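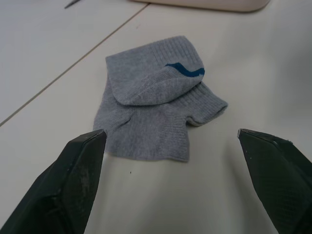 About Ullonwood Laundry

Ullonwood is a wash, dry and fold laundry in Garow. Sandrine Picard and Ilir Petek opened it with 4 machines in the back half of a former shoe repair shop. Ilir still runs the wash floor. Sandrine handles accounts and the pickup route.

We wash for 240 households and a few small businesses, mostly guest houses and the swim club on Hakala Street. Every order is washed by itself. Your clothes do not share a drum with anyone else's.

Folding is done by hand at the front tables. Tiruwork Gebreyes trains new folders and wrote the sheet we work from. Shirts are folded in thirds, towels to shelf width. Socks are turned right side out, smoothed flat and matched by color, rib and cuff before they are paired. We do not ball socks, as it stretches the cuff. Pairs are folded once and stacked.

A sock without a partner goes back to you in a small paper envelope with your order number on it. If one turns up later in a machine or under a table, it goes in the drawer by the register. We keep it until February and then clear the drawer out. Ask Ultan Breathnach at the counter if you are missing one.

Pickup and delivery covers Garow and Stemano. Orders left before 9 a.m. are ready the next afternoon. Wool and silk take a day longer.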